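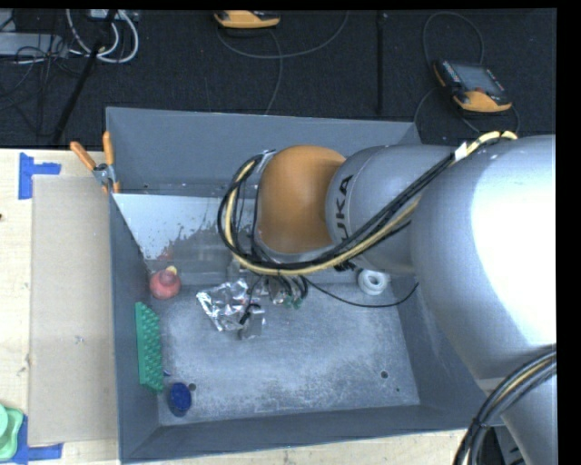 Comparing two grippers for bin picking is mostly a matter of keeping everything else the same. The arm, the bin, the items and the lighting stay put, and only the part on the end of the wrist changes. In practice the cables change as well, and they cause a good share of the faults that get blamed on the fingers. The bundle strapped along the arm needs a wide loop around the orange wrist section, as it has here, so that the last joint can turn without dragging on the connectors. Check the thin lead first. One that sags over the floor of the bin can catch on an item or on the rim, and the log will record a missed pick.

The tips below come from bench work at Botthorpe with a Purano two-finger gripper and a Wendt suction head. They apply to most small grippers on most arms.

Before the first run

Fix the bin. A metal bin slides on a wooden top when a finger pushes against the wall, and after a few pushes the taught positions are wrong. Mark the corners of anything that has to go back in the same place with coloured tape. Use two short strips at a right angle, laid outside the corner so that the tape isn't under the part. A spring clamp on the rim is quick to move but stands well above the edge. Add it to the collision model or put it at the corner the arm never crosses.

Write down the weight of each gripper with its bracket and cable, and enter it in the controller every time you swap. A wrong load figure gives sluggish stops and false contact alarms. Ľubomír Rusnák keeps the figures on a card tied to each gripper, and we have copied him.

Set the tool point again after each change, even if the bracket is dowelled. Touch the fingertip to a fixed pin from several directions and accept it only if the readings agree.

Choosing the items

Pick things that fail in different ways. A block with raised bumps gives fingers plenty to hold but leaks under a suction cup. Crumpled foil leaks too, and it folds when squeezed. It also throws bright reflections that upset the depth camera. A ring like a roll of tape can be taken by the rim or from inside the hole, which makes it a good test of the grasp planner. Rounded objects roll away from a slow finger.

Use the same set for both grippers. We use 12 items and replace any that get crushed or torn. Foil should be replaced on a schedule, as it flattens with handling and becomes an easier pick.

Place some items against the wall. Open floor flatters every gripper. Long parts leaning on a side wall, and small ones in a corner, show whether the fingers have room to open. The Purano needed more clearance than its drawing suggested because the bracket bolts stand proud of the body.

The bin itself

Scuffs on the floor of a bin are worth looking at. Pale scratches change how the surface reflects, and some cameras report them as small raised objects. Take a depth reading of the bare bin at the start of each day and subtract it. Do the same if you turn the bin round.

Holes in the floor matter for suction. If a cup lands over one while seeking a flat item, the vacuum reading is meaningless. Mark them as no-go areas for the cup. Small loose bits can also end up in them, so check after clearing.

Smooth sloping walls are helpful with fingers and a nuisance with cameras. Expect faint reflections of coloured items on shiny panels. Joris Van Hecke lost most of a December afternoon to a red patch that the vision software kept trying to pick up.

Running the comparison

Alternate the grippers in blocks. Running all of one and then all of the other lets any drift in the camera or the lighting count against the second. We run nine attempts per block, then swap, for six blocks in all.

Record four things for each attempt: whether the grasp closed, whether the item left the floor, whether it reached the drop point, and the cycle time. A single pass-or-fail column hides too much. The Wendt head lifted flat items quickly and dropped a few on the way over the rim — a fault in the travel speed, cured by a slower ramp.

Keep the teach pendant where you can reach it without leaning over the bin. If two handheld controllers are out, label both and coil the spare cable of each separately. Cables lying across each other on a dark floor are hard to trace in a hurry.

Do not alter finger force partway through. If it is wrong, stop, correct it and begin the block again.

After the run

Look at the fingertips under a lamp. Soft pads pick up grit from a scratched floor and lose grip long before they look worn. Wipe them with a damp cloth and let them dry. The Purano pads came up well after more than a week of use, while the Wendt cup had a nick in the lip and was replaced.

Open and refasten any cable ties near the wrist at every swap. Reusable ties are worth the small extra cost. We store the settings in Skiltent under the gripper's name and the date of the last pad change, which makes an odd result easier to trace later.

Related tips
Taping out a bench so parts go back in the right place
Cleaning suction cups without swelling the rubber
Spring clamps, toggle clamps and when to bolt down
Labelling cables on shared equipment
Depth cameras and shiny metal

Last updated: 8/4/22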